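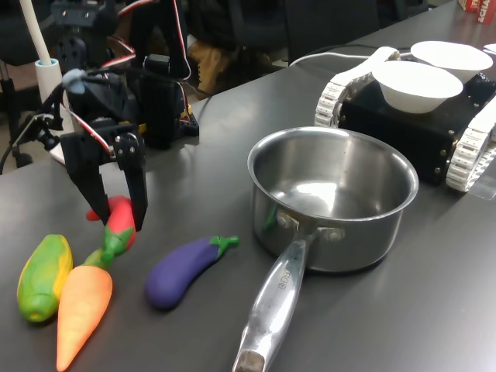

Dark table. Corn, carrot, pepper, eggplant, and the steel saucepan at right.

Lulside > Workshop > Notebook > Play kitchen

Home | Notebook | Stores | Contacts

Print this page | E-mail this page

May, 3.40 pm. Play kitchen set, sorting what stays on the dark table and what goes back to stores. Veg all in from the Kanaan box. Colours holding up well, eggplant still the best of the lot. Carrot top a bit lose to my hand, will glue.

Saucepan first. It's a real pan, small, not a toy one, and I'd rather keep it that way. Tin toy ones from Stutetar dented inside a month.
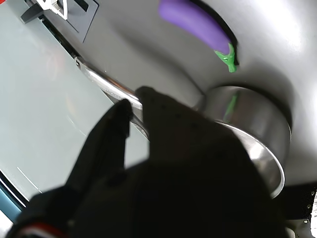

Saucepan handle, with the hanging hole at the far end. Eggplant behind.

Handle is long for the table. Keep it turned in when packing up - caught my sleeve on it twice. Engraving fine, leave it alone, no polish on it. Dish soap only.

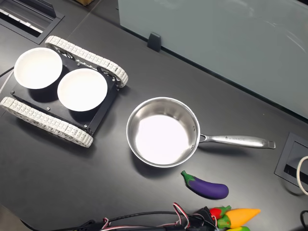

White bowls: keep two out, the rest go to the Skornoneck shelf. They chip if stacked dry so put a cloth between. Stores list says 2,000 pieces all up across the play sets, my own tally got to 1,062 before I gave up. Someone needs to redo teh labels, about 100 are blank.

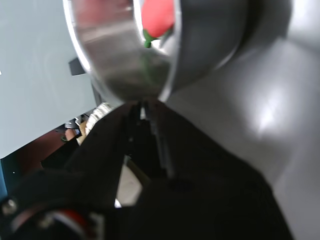
Steel bowl is good for fruit, strawberry especially, nice bit of colour against the metal. Shows every fingermark though. Wipe before putting away.

To do: glue, cloths, labels. Ask Kanaan re second eggplant.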